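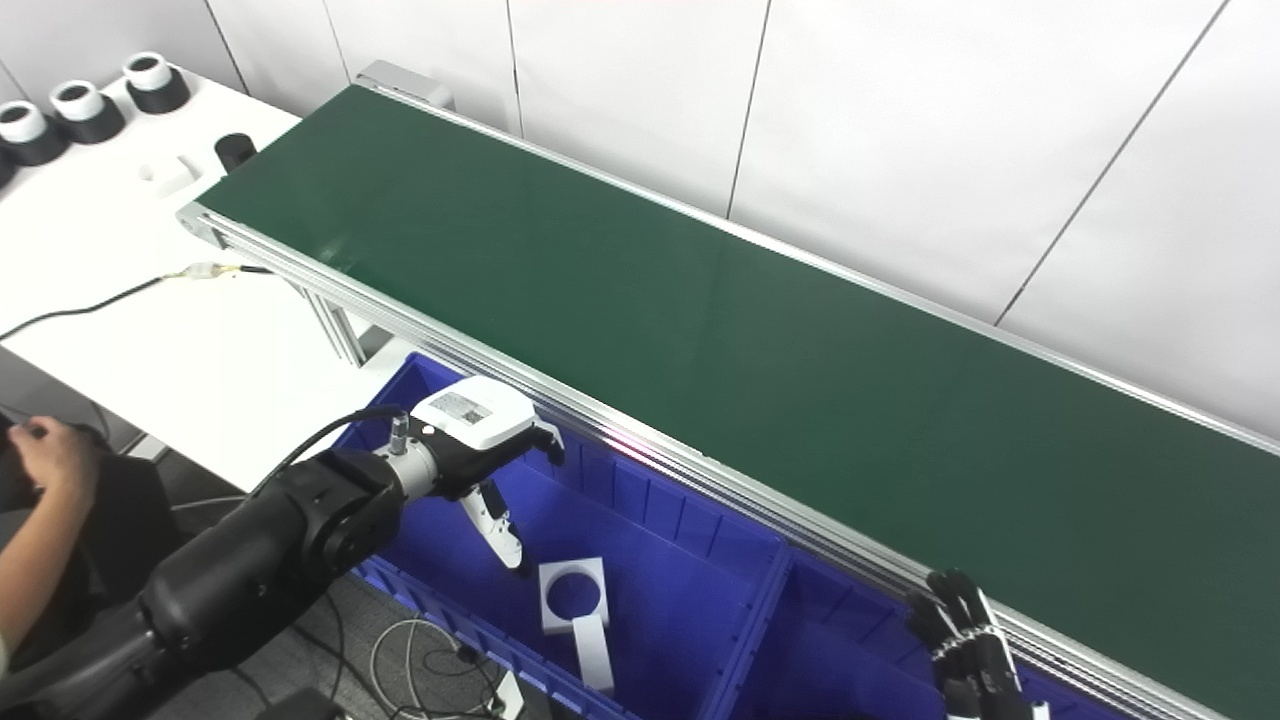 One reader of the last posting wrote in to ask why we want a maintenance person when "the arm does all the work anyway." Fair question. The arm does the picking. Somebody has to keep the arm, the belt and the grippers in shape, and right now that gets squeezed in between other jobs. So - we are hiring.

Cell Technician, Conveyor Sorting
Feltia, Lerkside site
Posted 29 Sep 2020
Ref 2555

The job in short

Look after one cell. Belt conveyor, robot arms and hands, blue plastic bins on the floor beside the belt, a table for parts. White parts with holes through them, mostly, plus whatever the test plan says that week. You set it up in the morning, keep it running, fix what breaks, write down what you did.

Full time, 30 hours over four days. Start in October, sooner if you can. $1465 a week before tax. Paid training with Arancibia, who handle the controls side for us.

What you'd be doing

Belt tracking and tension. Checked before first run, again after lunch. The belt wanders if the rail has been bumped and it does get bumped.

Putting bins back to their marks. If a bin is off by a thumb's width the drop point is wrong and you will be chasing it all morning.

Swapping finger pads on the grippers. They wear on one side first. Log the swap, bag the old pad, put the date on the bag.

Wrist bolts - torque check weekly, witness marks redone when they rub off.

Cables. Rerouting, strain relief, replacing the ones that get pinched. We have too many on the floor and you'd be the one to sort that out. Please.

Homing and re-zeroing the hands after any finger work. Takes a while the first few times.

Standing by with the handheld controller when a new motion gets tried at low speed, and stopping it when it looks wrong. We would much rather you stop it to often than not enough.
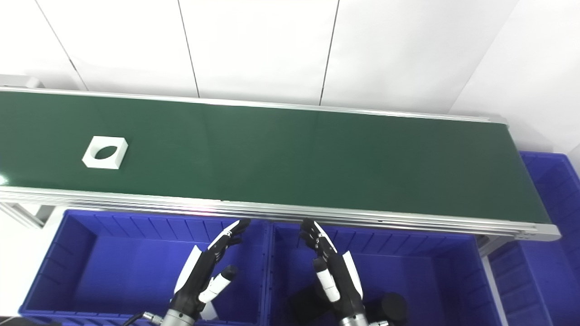
Do I need to have worked on robot hands before? Most people haven't, so we teach that part. What we can't teach quickly is being comfortable with a hex key, a meter and a wiring drawing.

What we need from you

Two years or so fixing machines of any kind. Packaging lines, printers, farm equipment, elevators, all fine.
Lockout training, or willing to take it in your first week.
Able to kneel and get under a conveyor.
Readable notes. The next shift works from them.

Nice to have

Any time on Rikus belt drives. Ours is a Rikus and the manual is thin.
Basic scripting, enough to change a waypoint and change it back.
Crimping connectors neatly.

Not needed: a degree, a cover letter.

How to apply

Send a resume and one paragraph on something you repaired, what was wrong and how you found it. Put ref 2555 in the subject line or it goes in the wrong pile. Shortlisted people come in for a paid half day at the cell, $179 flat, steel toes if you own them, we have loaners. You'll change a set of pads, find a fault we put in, and write it up.

Parking behind the Lerkside building, use the side door, the front buzzer is out of order. No agencies please. Applications are read as they come in and the posting comes down once its filled.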